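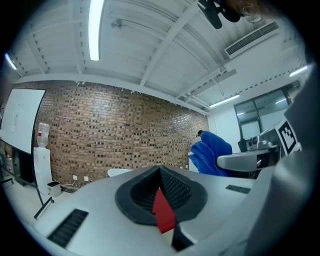
Chapter 5
When the Work Changes Hands

After this chapter you should be able to:
describe a job as a set of tasks, and say which of the tasks a machine can take over;
explain why the total number of jobs tells us little about what happens to the workers;
discuss who should decide how an automated workplace is arranged.

Key terms: task, residual task, teaching by demonstration, pace of work, tacit skill

5.1 A packing hall at Cellham

In April the company Vivatcombe put its first robotic arms into the packing hall at Cellham. The hall prepares spare parts for heating systems. Before the change, a packer took an order sheet, walked to the shelves, collected the parts, checked them, wrapped them and closed the box. One person did the whole order from beginning to end, and a good packer completed 200 orders in a shift.

The arms took over one part of this work, the moving of the parts from the tray to the box. The walking had already disappeared two years earlier, when conveyor belts were installed. What remained for the packers was the checking, the wrapping of fragile pieces, and a group of duties that did not exist before: to clear a stopped arm, to turn a part which lies the wrong way, to decide if a damaged carton can still be sent.

The management wrote in its plan that the packers would be "freed from repetitive work." Some of the packers agreed with this. Their shoulders hurt less at the end of the shift, and they said so. Others answered that the new work was also repetitive, and that it had become lonely — the stations now stand far apart, and it is difficult to talk over the belt.

Both groups were describing the same hall. In this chapter we try to understand how both can be right.

5.2 Jobs and tasks

In everyday speech we say that a machine "takes a job." For study this expression is too large. A job is a collection of tasks, and machines take tasks. When we divide the job of the Cellham packer in this way, we see that some tasks vanished, some stayed as they were, some became more frequent and some are new.

The tasks which stay with people after automation are called residual tasks. The name suggests something small, but residual tasks can fill a whole working day. They are often the tasks that were hardest to describe in the first plan. An experienced packer feels that a valve is too light and puts it aside. She cannot always say by how much it is too light. This is tacit skill, and it is seldom written in a job description.

5.3 Showing the machine

For a long time an industrial robot was programmed by a specialist, line by line. Today some machines are prepared through teaching by demonstration. A person performs the movement, in some cases with a gripper held in the hand, and the recorded movement is used to train the arm.

For the worker this raises a new question. The firm Sirnier, which supplies the arms at Cellham, asked for 4000 demonstrations of picking. They were made by the packers, during normal hours and for normal pay. Was this packing work, or was it teaching? If it was teaching, should it be paid as teaching? The Carré agreement, which we read in section 5.6, gives one possible answer. It treats demonstration as a separate task with its own rate, and it gives the workers the right to see what was recorded.

Before you continue, take a job that you have done yourself, even for a short time. Write down its tasks in the order of a usual day. Mark the ones you would gladly give to a machine, and keep the list — you will need it again in section 5.4.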